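Ginar Small Office Phone Gateway

Home > Products > Business Networking > Voice and Data Gateways

The Ginar is a desktop gateway for offices that want phone calls and internet traffic handled by one box. It connects to your existing broadband line, assigns priority to voice calls, and lets your IT support company manage the unit remotely through the Husow console. It is sold by Brirnalley Business Systems with or without a support plan.

Who it is for

Offices with up to 150 registered extensions on a single site. Larger sites can link two units, but call transfers between the units take a moment longer and some reports have to be run separately on each one. If you expect to grow past the limit within a year, ask our sales desk about the rack version.

What it does

Calls are kept separate from general office traffic, so a large file upload or a backup job will not take bandwidth away from someone on the phone. You set the amount reserved for voice during setup. The default setting works for most offices and can be changed later without restarting the unit.

Voicemail is stored on the gateway and can be forwarded to email as a sound file. Storage holds around 2,000 short messages. When storage is nearly full, the administrator gets an email. Old messages are not deleted unless you turn that option on.

The call log can be searched by extension, date or outside number, and exported as a spreadsheet.

Specifications

Registered extensions: 150
Network ports: 8, plus 1 for the incoming line
Power: external adapter, included
Mounting: desk or wall, bracket included
Management: web page on the local network, or Husow console
Warranty: two years, parts and return shipping

In the box

Gateway, power adapter, wall bracket with screws, one network cable, printed quick start guide. Desk phones are sold separately. Most standard SIP phones will register with the gateway. The list of tested models has 136 entries and is kept on the support page.

Price

$2,416 for the gateway alone. Support plans are billed monthly and can be canceled at the end of any month. Remote setup is included with every plan. On-site installation is quoted after we know the address and the number of phones.

Moving from an older phone system

You can keep your current phone numbers in most cases. Number transfers are handled by your phone carrier, and the date is set by them. Please do not cancel your old service until the transfer is confirmed, or the numbers may be lost.

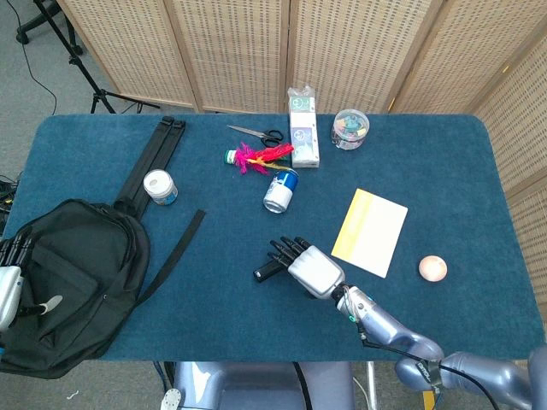 We suggest planning the switch for a Monday evening after closing, with the old system left plugged in until the following day. Your technician can copy extension names and voicemail greetings from a spreadsheet. Recorded menus need to be uploaded one at a time.

Firmware

The current release is named Assunção. Units shipped before October may have an earlier release and should be updated before any phones are added. The update takes the phones offline while it runs. Export your settings first from the Backup page.

Returns

Unopened units can be returned within 30 days. Opened units are accepted if all the parts are in the box and the gateway has been reset to factory settings. Contact the sales desk for a return number before shipping.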